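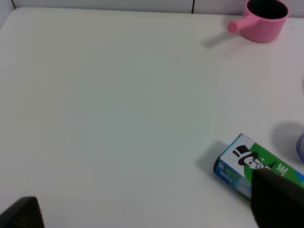
3. Seven ordinary things

3.1 Choosing what to put out

We spent a good deal longer choosing the objects than we had expected to, and we would like to set down how it went, partly for the sake of anyone who wants to repeat the work and partly because the choosing taught us something in itself. Our interest throughout has been in how people decide where a household thing belongs when it has been taken out of its usual room. A saucepan on a hob hardly needs a thought. A saucepan on a bare white table, with toothpaste for a neighbour, asks rather more of the person looking at it.

The list began in the Dunthorpe kitchens we visited for the first part of the study, where we asked 13 households to tell us what was lying about on their worktops that had no business being there. The answers were wonderfully mixed (toothpaste by the bread bin came up more than once, as did drinks that somebody fully meant to finish) and we drew up a long list of 12 kinds of thing from them. From these we kept seven: a small pink saucepan, a bottle of water, a square pink plate, a round container with a purple lid, a brown box, a red drinks can and a boxed tube of toothpaste.

Colour gave us some trouble. The saucepan and the plate are both pink, and in an early trial several people put them together straight away and explained, quite cheerfully, that they were a set. We talked about swapping the plate for a white one and in the end left it alone, as matching by colour is a perfectly good household habit and we had no wish to design it away. The writing on the packets was another matter for discussion. The toothpaste says DARLIE in large letters beside its man in the top hat, and the can carries Chinese characters, so people who knew the brand or could read the characters had a head start over those who went by shape alone. We asked everyone afterwards which they had relied on, and their replies are taken up in Section 4.
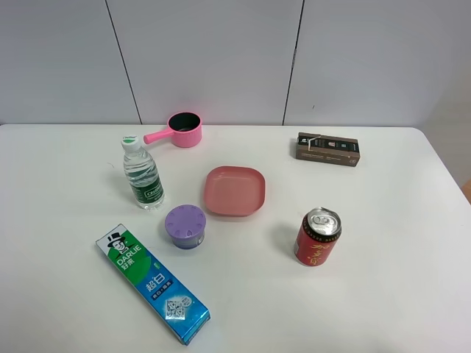 Why were the objects spread out and not grouped by room? Because a tidy grouping would have given people half the answer before they started, and we wanted the first grouping to be theirs.

3.2 What people called them

Before anybody sorted anything, we asked them to name each object in whatever words came naturally. We used the Thampi naming sheet for this, with its generous blank column for second thoughts, and the second thoughts were often the best part. The saucepan was a pan, a pot, a milk pan, a toy, a measuring cup, and for one person "the sort of thing that lives in a doll's house". The plate drifted between plate, dish and tray, its raised rim being the usual point of argument. We have kept the two words plate and dish side by side in this paper, as our participants did, and hope the reader will forgive the untidiness.

The round container was the most argued over of the lot. Its lid has a pattern running round it, and people took it for face cream, for an air freshener, for sweets and for something to do with sewing. The name they settled on decided its room almost completely. Those who said cream sent it to the bathroom with the toothpaste, and those who said air freshener wanted it in the hall, or on a windowsill, or simply "out". The brown box had a quieter time of it and was mostly put aside until last, the one item people were content to leave as "that box".

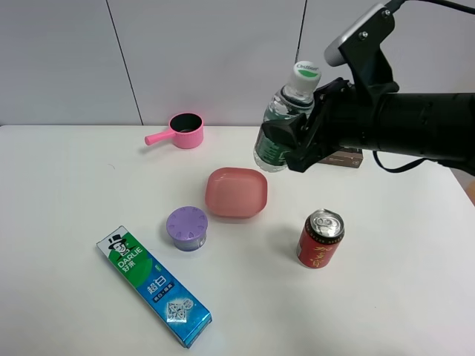
Figure 1. Bottle held upright, with the saucepan, square dish, lidded container, can and boxes on the table.

The bottle deserves a word of its own. We had supposed that it and the can would travel together as drinks, and for most people they did, but a sizeable minority parted them, the can going to the fridge and the bottle to a bag, a bedside or a desk. Water, we were told again and again, goes where you go. This agrees with the Livari diaries from the earlier stage of the work, in which water bottles wandered through more rooms than anything else in the house and came home to the kitchen chiefly to be filled.

People also paid attention to how things stood. A can or a bottle was nearly always set down upright, even by those in a hurry, while the toothpaste box was laid flat and often left at whatever angle it landed. We asked a few of them to straighten it and they did so kindly enough, though one remarked that she had never in her life straightened a box of toothpaste and was not sure what we would learn from it.
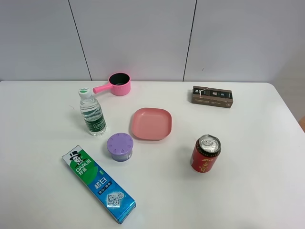 3.3 Sorting into rooms

Each person was then given 4 Movex cartons, marked kitchen, bathroom, bedroom and elsewhere, and asked to put every object into one of them as though getting ready for a move. There was no time limit, and chatting was encouraged. We noted the order in which things were picked up as well as the carton they went into, and any change of mind was written down beside the first choice, which was kept.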